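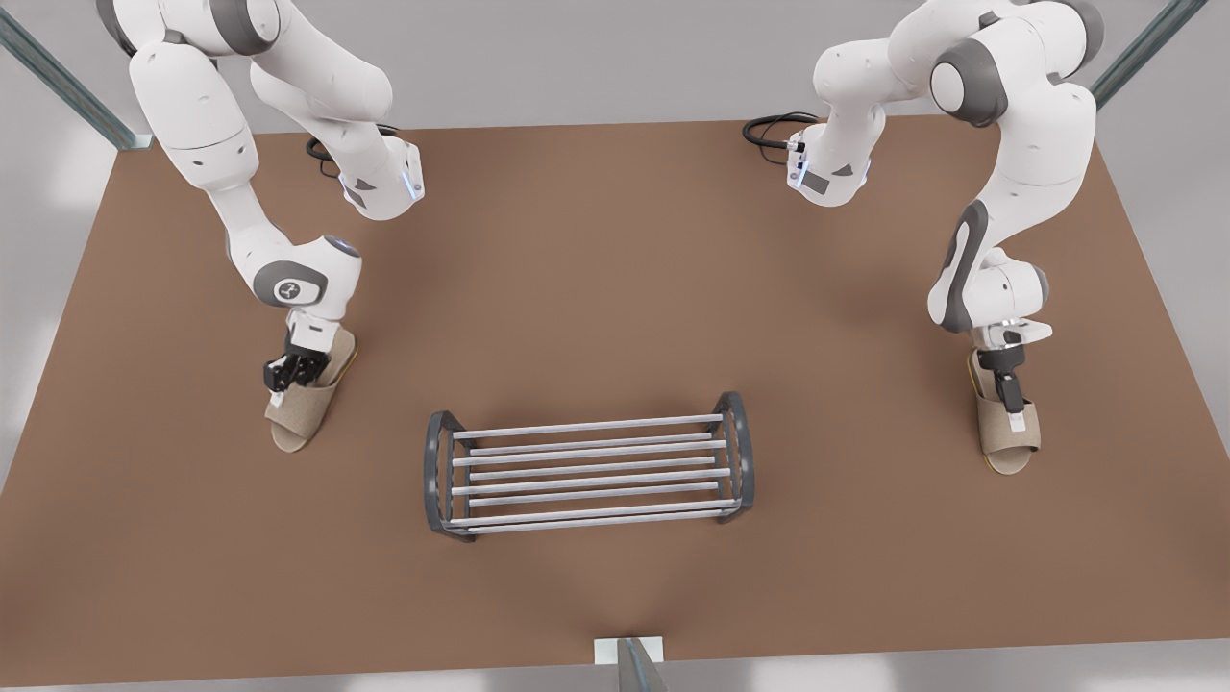
## 4. Open-Day Demonstration: Slippers to Rack

This section covers the set-up and running of the slipper demonstration in front of visitors. It applies to the simulated cell only. The demonstration file is supplied in the Etano scene library as item 643. Sections 2 and 3 (installation, network and display) must be completed first.

The demonstration uses two arms, one pair of slippers and one shoe rack. Each arm handles one slipper. The task is complete when both slippers are on the rack and both grippers are open and clear of it.

### 4.1 Arm naming

Right and left are named from the robot's side of the table. On the default visitor view, the right arm is on the left of the display and the left arm is on the right. All commands, log entries and messages in this manual use the robot's naming.

**Note:** Visitors who take the controls confuse the two arms more than any other item in the demonstration. Tell them which arm is which before the controls are handed over.

### 4.2 Preparing the station

1. Start the workstation and log in with the demonstration account. Do not use the engineering account on an open day. It allows changes to the scene file.
2. Open the Voletti viewer and select **Scene > Load > 643**.
3. Wait for the status line to read READY. Loading takes about 11 seconds on the supplied workstation and longer over a network drive.
4. Select **View > Visitor**. The whole rack and both grippers must be inside the display area. If either gripper is outside it, select **View > Reset**.
5. Check that the rack has no footwear on it. If a slipper from an earlier run remains, select **Scene > Restore Objects**.
6. Check that the rods of the rack run parallel to the front edge of the table. A rotated rack will not match the stored placing positions.
7. Set the speed to 2 on the operator panel.
8. Run one complete cycle before the doors open. Keep the log from this cycle for comparison.

**Caution:** Do not move the rack with the mouse while an arm is holding a slipper. The viewer accepts the move, but the planner keeps the old rack position until the next restore. The arm will then drive the slipper into the end frame.

### 4.3 Running the cycle

1. Announce the task to the group. The wording on the De Smet visitor card may be read out as printed.
2. Press **Start**. Both arms move to the approach position over the slippers.
3. Press **Grip**. Each gripper closes on its slipper. On the right arm, the fingers should close over the strap.
4. Press **Hold** if the group wants to look at the grip. The arms remain where they are, with the slippers on either side of the rack, until the hold is released. The visitor view can be rotated during a hold.
5. Release the hold and press **Place**. The right arm places first. The left arm waits until the right gripper has cleared the rack.
6. When both slippers are on the rack, press **Retract**.
7. Select **Scene > Restore Objects** before the next group.

**Note:** The two slippers do not have to be at the same angle before placing. The planner corrects each one separately during the lift. A slipper standing nearly upright is within limits. One lying sole up is not, and must be restored.

**Note:** The rods are modeled as separate parts. A slipper can rest across them without touching every rod. The log reports this as PARTIAL CONTACT and no action is needed.

### 4.4 Visitor control

Visitors may operate one arm at a time through the hand controller. The other arm must be parked or in hold.

1. Put the unused arm in hold.
2. Set the speed to 1.
3. Select **Control > Guest** and choose the arm.
4. Hand over the controller. Point out the grip trigger and the stop button.
5. At the end of the turn, select **Control > Operator** before taking the controller back.

The stop button on the controller stops both arms, including the one in hold. To resume, press **Clear** on the operator panel and repeat from step 1.

**Caution:** Guest control does not prevent contact between an arm and the rack. Repeated hard contact fills the event buffer, which holds 1,965 entries. When the buffer is full the viewer freezes and the scene has to be loaded again. Clear the buffer between groups with **Log > Clear**.

### 4.5 Faults during a demonstration

| Message | Meaning | Action |
|---|---|---|
| GRIP OPEN R / GRIP OPEN L | Fingers closed without holding the slipper | Press **Retract**, restore objects, start again |
| SLIP | Slipper moved in the fingers during the lift | Let the cycle finish. Restore afterward |
| RACK OFFSET | Rack is not at its stored position | Restore objects |
| ARM WAIT over 20 s | The right gripper has not cleared the rack | Press **Retract** for the right arm only |
| VIEW LOST | Display link has dropped | Reconnect as in Section 3. The cycle continues in the background |

If the same message appears in three cycles in a row, close the viewer and load the scene again. Do not edit placing positions during visiting hours.

### 4.6 Closing down

1. Restore objects and park both arms.
2. Select **Log > Export** and save to the Filletti share, in the folder for the event.
3. Close the viewer. Answer **No** if asked to save changes to the scene.
4. Log out of the demonstration account.
5. Return the hand controller to its charger.

Revised Monday, March 29, 2021. Replaces the earlier sheet for scene 643. The controller pairing procedure has moved to Section 3.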